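本期话题:机器什么时候能替我们叠衣服?

上个月的读者来信里,问得最多的还是家务机器人。扫地机已经不新鲜了,洗碗机大家也用惯了,可是一筐衣服从晾衣架上收下来,还是得一件一件自己叠。住在普拉特科姆(Praltcombe)的几位读者干脆问:叠衣服这件事,到底难在哪儿?

这个问题我太喜欢了!正好,Sandamali Haque 在 Biswas 工作室做了好几年布料操作方面的研究,周二下午我跟她通了一个多小时的电话,笔记记了满满四页,挑最有意思的写在这里。

她先让我想想拿杯子。杯子放在桌上是那个形状,拿起来还是那个形状,机器看一眼就能算出手该往哪儿伸。毛衣呢,捏住一个角提起来,整件衣服全变了样,袖子垂到哪里、领口翻没翻过去,每次都不一样。人叠衣服的时候手上一直在“摸”,薄了厚了、捏住一层还是两层,手指立刻知道。两指夹爪要做到这一点,就得靠摄像头和指尖的柔软程度来补。

她们组今年夏天的小测试很有看头。任务一共 144 次,衣物分成毛巾、T恤、衬衫和针织衫几类,全部在普通卧室和客厅里做,不进实验室。毛巾的成绩已经相当漂亮,对折再对折,边也能对齐。T恤稍差一点,主要输在时间上。到了针织衫,连着 15 次里只有四次叠得能直接放进抽屉。听起来不多,可是 Sandamali 说去年同样的题目一次都没过,她讲到这里声音都高了八度(我也跟着激动)。

针织衫为什么最难?一是有弹性,拉一下就变形,松手又缩回去一半;二是厚,折两道以后鼓起来,夹爪以为到底了,其实只抓到最上面一层;三是花纹。麻花纹和镂空花在镜头里全是明暗相间的线,机器很容易把一道花纹当成衣服的边。再碰上衣服和床单颜色相近,连人都要多看一眼。

目前比较管用的办法是先由人来示范:人手里拿着夹爪,在自己家里叠,把每一步的动作和画面记下来,再让模型去学。Doltel 那边也在走这条路,他们的 Plendska 项目已经攒下 498 段叠衣示范。我问 Sandamali 示范的人要不要训练,她说最要紧的是别太讲究,平时怎么叠就怎么叠,床上有被子就让它堆着,这样学出来的东西到了别人家里才用得上。

粉色针织衫,粉色碎花床单,手持夹爪:

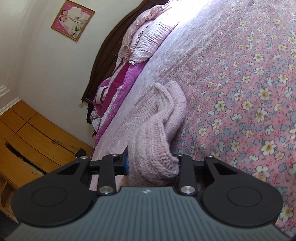
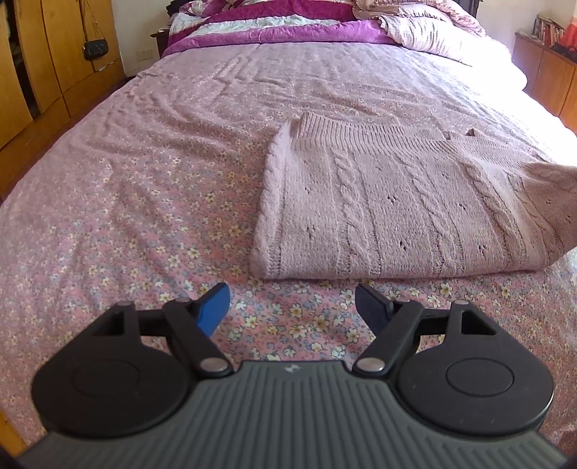 读者来信:阳台上的机械臂

上期写到自动浇花,有位读者来信说,她家的小机械臂会浇水,可是分不清薄荷和杂草,两样都长得特别旺。她想请教大家有没有办法在花盆上做记号,最好防晒、不掉色。有经验的朋友请直接回复这封邮件,我们下期选登 14 条以内的短回复,写两三句就够了。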